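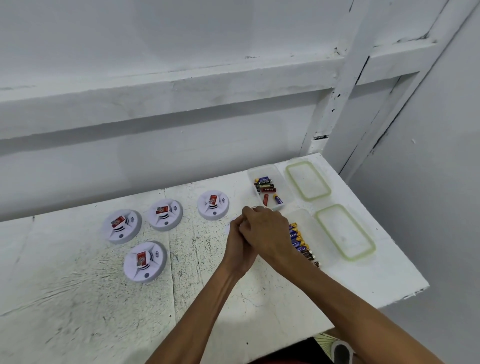 This weekend I finally did the job which I was postponing since we moved to Roltham: the smoke alarms. I write a thread about it, partly for the neighbours who asked me, and partly for myself, so next year I will not have to think everything again from zero.

The old alarms were in the house when we bought it. They had gone yellow, and one had been painted over together with the ceiling, very neatly. When I pressed the test buttons, two of them gave no sound at all. The painted one I could not press.

For some years I believed that an alarm which makes no noise is an alarm in good condition. I am a little ashamed to write it.

The one which worked had a habit to chirp at 3 in the morning. My neighbour explained me that it is common, because the house gets colder at night and a weak battery gives less in the cold. I had been blaming the fridge. I even moved the fridge.

I drove to Stustenent for the new ones. It is 40 minutes each way but they have a proper electrical aisle, and the woman at the counter let me read the leaflets before I paid. I recommend to do so. The leaflets are all different and some are written for people with very good eyes.

Please ask before you buy if your state wants a particular type, and if they must be connected together. In some places there are rules for when you sell or rent the house, and they are stricter than for a house you simply live in. I rang and asked. The call was shorter than my drive to the shop.

I put everything on the white bench in the shed first and did not climb any ladder. On the bench I have my glasses, my tea and both hands. On the ladder I have one hand and a bad mood.

First job: the back. Before an alarm goes to the ceiling, turn it over and read what is printed there. You want the date of manufacture or the replace-by date. The print is tiny. I read it with the magnifier from my stamp collecting days.

I wrote the replace-by year with a marker on the side of each one, in big numbers, so I can see it from the floor. My wife says it spoils the ceiling. I say the ceiling was already spoiled by the man who painted the alarm.

Somebody asked yesterday how old is too old. The general advice is ten years from the date of manufacture, also if it still beeps when you test it. The button checks the battery and the horn and the electronics, but the part which senses the smoke gets tired and dusty. I did not know this before I read the leaflet.

Second job: press the test button on each one while it is still on the bench. Wear ear muffs, or at least warn the household. I did not warn the household. The dog is now living under the bed and comes out for meals.

A question for those who know more. If I have the alarms in the hallway, should I still put one inside each bedroom? We all sleep with the door closed, my son also with headphones.

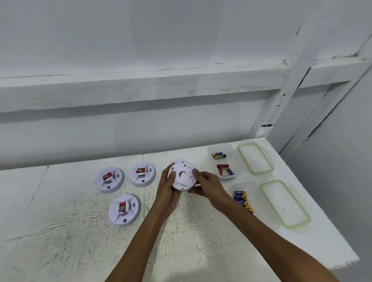
Inside each bedroom, yes, if the doors are shut. A closed door keeps smoke out for a good while, but it also takes a lot off the sound of the one in the hall, and teenagers sleep through nearly anything. Also don't put one right outside the bathroom, the steam will set it off every time someone has a long shower.

Thank you, this is very useful. The bathroom I would certainly have done wrong, because there was already an old hole in the plaster just there, and an old hole is tempting.

So the plan now is bedrooms and hallway. The kitchen I leave without, we fry a lot of fish. The hallway one is near enough to the kitchen to have an opinion.

Third job was to decide the exact positions. Not in the corner where wall and ceiling meet, the air is dead there and the smoke comes late. Not beside the ceiling fan either, and not in front of the air conditioner. In our small bedroom this leaves a surprisingly modest piece of ceiling.

The back room has a sloping ceiling, and there I spent most of my Sunday. At the very top of the slope the air is also trapped. I measured 500 mm down from the peak and made a pencil cross. Then I read the leaflet once more and the cross could stay.

If yours are wired to the mains, please stop here and call an electrician. Mine are only battery, otherwise I would not touch them. The sparky on Stelmakh Road did the whole house for our friends, and he left the old ones in a bag with the dates written on it, which I found very correct.

I should say also about cleaning. A few times in the year you pass the vacuum with the soft brush over the vents. No spray, no wet cloth. Spiders like the vents very much, and a spider inside can start the alarm as good as a fire.

The old alarms I did not throw in the kitchen bin. Some older types have a very small radioactive source inside, so ask your council what they want. Ours takes them at the transfer station. The batteries go separately, in the box at the supermarket entrance.

Small thing which helped me: I made a page in the Fitidel app with the room, the replace-by year and the day when I tested. Before that I had an envelope on the fridge. The envelope disappeared when I moved the fridge.

My mother lives 600 km from here, in a unit, and she told me on the phone that hers has a little light so it must be fine. I asked her to press the button with the broom handle. I heard it through the phone, very clear. She was offended at the noise but I was pleased.

Still to do: the small bedroom, where I broke the plaster plug and must go back for a better one. The alarm for that room waits on top of the wardrobe until then. It can stay there one night, but it is not the right place, so please do not copy this from me.

If someone has a good way to reach the ceiling above a staircase without building a tower, please write to me. The ladder has four feet and the stairs do not agree with any of them.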